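Kitchen Skills for People Who Own One Pan
Brernwood Adult Learning, evening course
Handout 3: Reheating bread in a toaster oven
Notes by So-ying Siu, with corrections from Graham Lambert

Bring this sheet back next time. I printed 77 of them and I would like to stop.

Why bread goes stale

Stale bread is mostly a starch problem. After baking, the starch slowly firms up and the crumb turns stiff, even if the loaf is wrapped well. Heat loosens it again for a short while. You get a soft roll for ten minutes or so, after which it becomes harder than it was before you interfered. Reheat what you plan to eat and leave the others alone.

The refrigerator speeds all this up. Half of you keep your bread in there. I saw the hands go up.

Getting ready

Clear a space next to the oven and put a plate there before you turn anything on. People skip this, and then they stand in the middle of the kitchen holding a hot roll and looking for somewhere to set it down. Check that the crumb tray is in and that it was emptied at some point this year.

Preheat to 325 F for three minutes. Toaster ovens run hot near the elements, and the number on the dial is an opinion. If you own an oven thermometer, trust that.

Loading the rack

Lower the door all the way. A door held half open with your wrist is how Graham got the mark he shows to every new class. Soft rolls go straight on the wire rack, one layer, with a gap on every side. Long rolls with ridges, the pull-apart sort, should go in whole. Torn pieces dry out at the ends before the middle is warm.
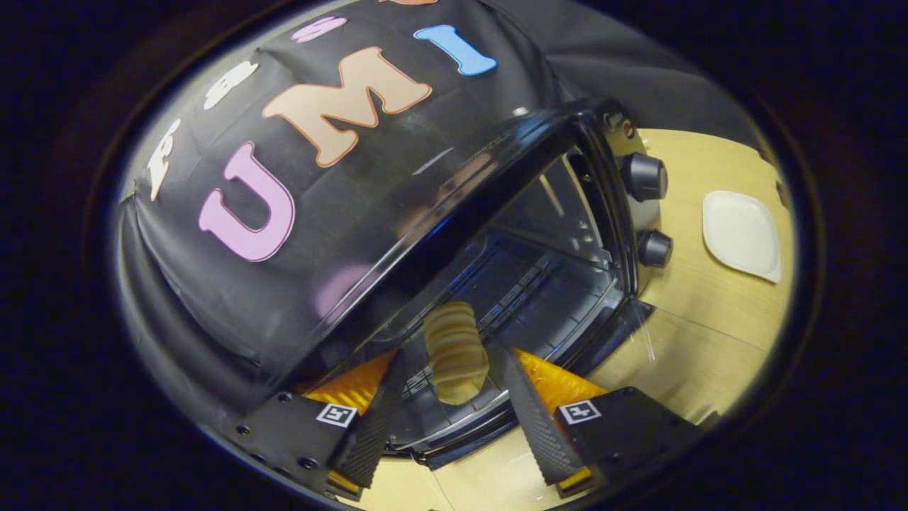 Timing

Soft roll, room temperature: 3 to 4 minutes.
Soft roll, frozen: thaw first, then as above.
Crusty roll: run it quickly under the tap, then 5 to 6 minutes. Yes, the tap.
Anything with icing: eat it cold and be grateful.

Pale rolls brown late and all at once, so stay in the room for the last minute.

Taking it out

Use tongs or a mitt. A folded dish towel works until it touches an element, and Graham would like it noted that he has seen this happen twice. Switch the oven off before you reach in. Bread goes to the plate, door goes up, and the outside stays hot for a good while afterward.

For next time

Reheat one roll at home and leave a second one alone. Eat both – slowly – and write down what you notice about the crust and the crumb. "Nice" is not an observation.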